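Just finished Salt Money by Chaimae Abdel Hamid and I need to talk about it, so this is going to be a thread. Short version: the best history book I've read this year, and it's a book about a tax.

I went in wary. The blurb calls it "the story of how salt made the modern state" and I have read enough "how X made the modern world" books to last me. Cod, pencils, screws, whatever. They nearly always run out of steam by chapter three.

This one doesn't, mainly because she never really tries to prove the blurb. She picks one stretch of coast, one tax, and the people who spent a century dodging it, and then she just stays there.

The coast is the bit around Punmont, which I'd never heard of. Salt pans, mud, a chapel, a customs house that kept falling down. The tax was collected at Clodum, a day's walk inland. That gap is pretty much the whole plot!

If you boiled salt at Punmont you had to carry it to Clodum, have it weighed, pay, get a stamped paper, and carry it home again to eat it. You can guess how many people bothered.

What I loved is that she's read the weighing books. All of them. There's a wonderful bit where she shows that the households near the pans declared less salt per head than a hospital gave its patients, in a place where everyone lived on salted fish. The clerks knew. One of them wrote "they say they do not care for it" in the margin and left it at that.

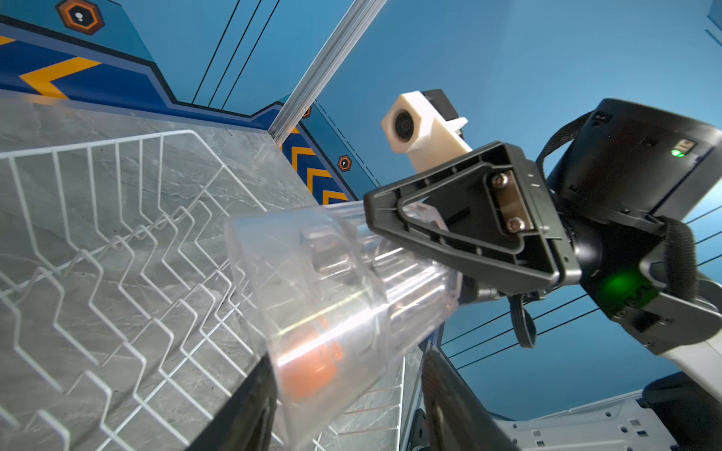

Chapter four is where I started reading bits aloud to my husband. It's on the women who ran the inland trade, going from farm to farm with salt sewn into their petticoats. She has court records for 30 of them and follows 9 through their whole lives, marriages, fines, lawsuits over a cow, the lot.

My favourite is a widow known in the records only as Cha. She was caught four times and fined every time, and she paid every fine on the day, in coin. The magistrate asks where a widow gets that sort of money and she tells him she is careful. I laughed so loudly the dog left.

The book has a proper argument too. A lot of popular histories treat smugglers as either plucky rebels or gangsters. Abdel Hamid thinks both versions come mostly from people who wanted something: the customs men wanted bigger budgets, and later the novelists wanted a hero on a cliff.

Her smugglers are neighbours. They sit on juries. One of them rents his barn to the customs service (they store seized salt in it, you can see where this is heading) and carries on doing so for years.

She's also fair to the officers, who were paid late, or in kind, and sometimes in salt. There's a lovely sad chapter built on the letters of a young man posted to Limach, out on the marsh, who asks his superiors for a boat in every single letter. He never gets the boat. By the end he's asking for a different boat.

Fair warning, it does get grim. The middle section covers the years when they brought soldiers in, and she doesn't soften it. Houses were pulled down. A boy was shot over a sack that had barley in it. She gives you the inquest almost word for word and adds very little, and I had to put the book down for an evening.

A few grumbles, because I do have some.

The maps are hopeless. There are two, both at the front, and neither has Limach on it. For a book where everything depends on who lives which side of which creek, that's maddening. I ended up drawing my own on the back of an envelope and using it as a bookmark.

Chapter seven, on how the tax rate was set, is hard going. I read it twice and could probably explain half of it. If you find yourself stuck there, skip to the last 3 pages of the chapter and carry on, you'll be fine.

And I'd have liked more on what happened after the tax was abolished. She gives it 50 pages, which sounds like plenty, but a good chunk of that is Parliament. I wanted to know what the petticoat women did next! Some of them went into candles, apparently. Tell me about the candles!

On whether it has anything to say about now: she mostly leaves that to you. There's a short passage near the end about what it does to a place when nearly everyone in it is breaking the same law, and how odd it makes the relationship with anyone in uniform. I've been thinking about that page all week.

The notes are a joy, by the way. Do read them. Note 12 to chapter four is a full recipe for hiding salt in a cheese, with the comment "the author has tried this and does not recommend the cheese".

Practical stuff, as people always ask. It's a chunky hardback, the type is a decent size, and the index is very good. The paperback is due in September. My library had one copy with a queue for it, so get your name down.

Someone's already replied to ask how it compares with her first book, the one on lighthouse keepers. I haven't read it! It had a print run of 2000 and I can't find one for sensible money. If anyone has a copy they'd lend me, I'm very careful with books and I'll post it back with biscuits.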